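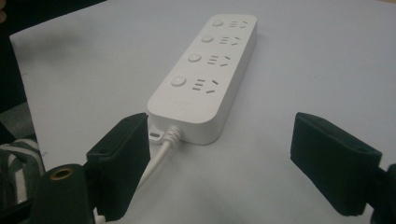 Home | Notebook | Parts | People

May, afternoon. Hand-held gripper, green fingers vs. the Jandis pads

Corrado wants a yes or no on the green fingers before he orders more. My answer so far is "not on this evidence."

Task was the white power strip: press a button, pinch the strip by its sides, slide it, let go. 30 tries with the green pair, 30 with the Jandis pads, Zodwa and me swapping halfway. Green dropped it 3 times, Jandis 5. Brunello has already called that a win. Two drops apart, with two different people holding the tool? I wouldn't buy a sandwich on that.

Things that bother me more than the score:

- White strip on a white table. The wrist camera loses the long edge whenever the exposure drifts, and it drifted. Locked it after lunch, so the morning tries aren't really comparable.
- Cable drags. Pull on it and the strip turns before the fingers close. Tape the cable down next time, same spot for both sets.
- Buttons. The blocky finger covers the one you are trying to press, so half the time I was going by feel. Pagano's data sheet says "fine manipulation." I'd like to see them do it.
- Episode 157 has a timestamp gap. Sveva thinks it's the controller, I think it's the USB hub. Not counted.

Tarcísio suggests a dark mat under everything. Fine, but then we are testing the mat as well. One run with, one without, same person holding.

Still to do: weigh both finger sets, check the threaded inserts for play, ask Dilteso what the pads are made of.

Questions to the bench list | © Dilteso bench group | Back to top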